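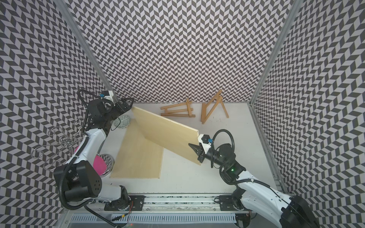

Wallin recipe cards

Hi! I type up old recipe cards and this folder is where they live. There are 385 of them so far, all copied by hand from two shoeboxes I bought at a yard sale in Lasside (best purchase I ever made, and I've bought a lot of junk). Most are cakes and pickles, with a surprising amount of stuff set in gelatin.

What's in here

cards.csv has one row per card: title, ingredients, steps, and whatever was scribbled in the margins. I kept the spelling the way it was written, so you'll meet "choclate" more than once. The notes.txt file is where I grumble about handwriting.

Blank cells mean the card didn't say. Oven heat is the big one — half the time it's just "hot oven," so I left it alone.
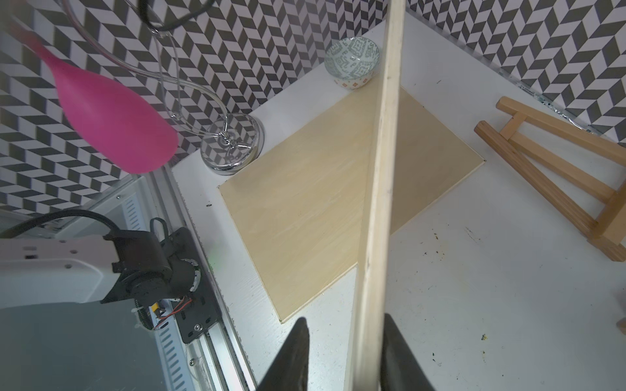

22 cards have stains over part of the text, and I put a question mark after any word I had to guess. If you can read Swedish, please look at the 6 cards marked "sv", I did my best with a dictionary and I don't trust all of it!

Changes

10th May: added 34 cards from the second box, mostly cookies. Fixed the rye bread that called for nine cups of salt (my typo, sorry to whoever tried it).

Using it

Cook from it, print it, put it in your own project, I don't mind at all. A link back to Wallin would be nice. If you find a mistake, open an issue and give me the card title.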